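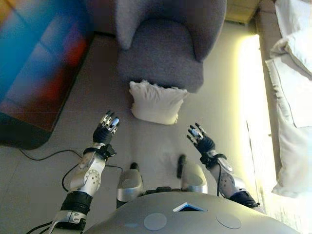

The loom in the back room makes so much noise that we move to the kitchen, where Uldis Ķēniņš has already put the kettle on. It is October, a bit past four in the afternoon, and the light in Wernedton is going yellow. He apologises for the biscuits, which are from the servo, and then eats most of them himself.

Uldis has been weaving and knitting for 26 years. Before that he repaired sewing machines, and before that he was a boy in a house where, he says, everything that could be unravelled was unravelled. "My grandmother would take a jumper from my uncle, wash the wool, wind it around a chair and by winter it was a jumper for me. The elbows were always a different colour. I was ashamed of it at school. Now people pay me for exactly this."

I wanted to talk to him about old yarn, because he is one of the few makers in the district who still buys it in the form of finished garments. He gets them from op shops, from deceased estates and sometimes from strangers who leave a bag at the gate. Last winter he unpicked 85 jumpers. He knows the number from the notebook where he writes down the weight of every one, in grams, with the fibre and the place where it came from. The heaviest was a fisherman's jumper of 910 grams from Villanueva, brought home by a retired nurse who had worked there in her youth.

"That one I didn't want to cut," he says. "I had it on the shelf for a year. Then the moths made the decision."

I ask how he can tell if a garment is worth the trouble. He goes out and returns with two cardigans that look the same to me. He turns them inside out and asks me to look at the side seams. In the first one the pieces were knitted to shape and sewn together, so each piece comes back as one long thread. In the second they were cut from a big sheet of fabric and overlocked. "If you pull this, you get only short pieces, as long as your arm. It is good for stuffing. Many beginners buy this kind, they are so happy with the price, and then they telephone me."

The seams are the slow part. He uses a small pair of embroidery scissors and works at the window, never in the evening. After the seams he finds the cast-off edge, and from there, if he is lucky, a whole sleeve will come away in 16 minutes. The yarn comes off in waves, like noodles, and must be tied in loose hanks and washed in warm water with a little wool wash. He hangs it under the verandah with a tin of tomatoes on the bottom of each hank, to pull it straight.

Not all of it goes back to be knitted. Uldis is fond of fringe, and he admits that the weakest yarn ends up there. It does not have to carry any weight, he explains, and it forgives a thin spot. The white and cream wools are the most difficult to match, so he often doesn't try.

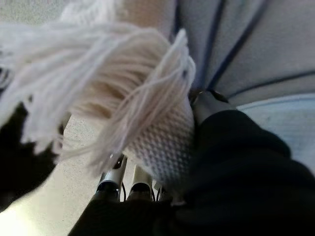 Cream-white fringe over a textured white knit.

His wife finds the fringe excessive. He mentions it twice, with some pride.

We speak also about the things he refuses. He will not take anything felted, and he is careful with mohair, which catches on itself and breaks. Acrylic he used to refuse as well, but he has changed his mind. "It was snobbery. A child's blanket in acrylic can go in the washing machine a hundred times. The mother is tired, she doesn't want my lecture about wool."

On dyes he is less relaxed. For some years he bought powder from Nustex, a small supplier two towns over, and was content with everything but the greens. When they closed he moved to Tonel, which comes in liquid and which he describes as "too cheerful". He now mixes a drop of brown into every colour. He shows me a jar of grey that he made by mistake in the autumn and has been unable to make again, although he has tried with the same pot and the same water. I would like to know what was different. So would he.

There is not much money in it. He charges by the hour for mending and by the piece for new work, and he thinks that he undercharges for both. In the colder months he teaches a class at the library, on the upper floor, where people bring their own jumper to take apart. Some of them can't do it when the moment comes. One man drove home again with his father's vest still whole in a shopping bag, and Uldis told him that the class fee was valid for next year.

"You must be a little bit angry at the jumper," he says. "Or else very practical. I was always practical."

Before I leave he weighs a navy pullover that somebody has left at the gate that morning. He checks the side seams, nods, and writes it in the notebook. Then he asks if I know anybody who wants buttons, as he has by now two biscuit tins full and the second one doesn't close.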